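Why Are Wires Covered?

Look behind a lamp or a TV and you will see a cord. Inside it is metal, usually copper. Electricity moves through copper very easily.

Electricity also moves through people, and that can hurt them badly. So the metal gets a coat of plastic or rubber. These materials are called insulators. Electricity has a hard time getting through them.

The color of the coat can be a clue. Electricians use colors to tell one wire from another. Small wires for electronics come in many colors, and black is a common one.
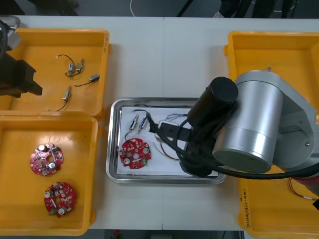
What Is a Connector?

A connector is the part at the end of a wire. It lets you join the wire to something else and take it apart again. Many connectors are metal on the outside. The plug on a pair of headphones is one kind.

Stay Safe

Never touch a cord if you can see metal through a crack in the coat. Tell an adult. Hold the plug when you unplug something, and do not pull on the cord.

Written by Dexter Brannigan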